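3.2 Small habits and self-rated confidence

The most exciting result came from the daily habit log. We asked 111 adults to pick one small habit – making a phone call they had been putting off, say, or greeting a coworker by name – and to repeat it every workday for 13 weeks. Confidence was rated at the start and again at the end on the Prillness scale. People who kept the same habit throughout gained far more than those who switched, and the gap was wider than we had dared to hope!

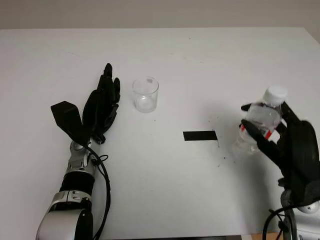
Switching was common in the first 2 weeks and then dropped off sharply. Many who switched had begun with a goal that was too big ("be more outgoing") and later cut it down to something they could do in a minute. Once they had done so, their ratings started to climb as well, which fits nicely with the earlier work on goal size by Kettani and Watkins.

Figure 4. Mean confidence rating by week, for steady and switching groups (plotted values are in the appendix).

We were also delighted by the written diaries. Few people wrote about confidence at all. They wrote about the call, the greeting, the question asked in a meeting, and how much shorter the wait beforehand had become.

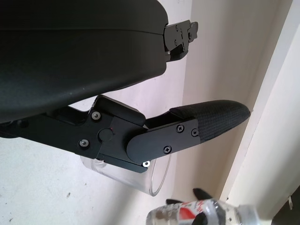 Odette Bouvier and Nabila Metwally
Itard Study Group on Adult Habits
July 19, 2022

Diary length did not predict gains. A one-line entry did as well as a full page – good news for anyone planning a larger study, as short entries are much easier to keep up. Section 3.3 looks at the people who stopped writing but kept the habit.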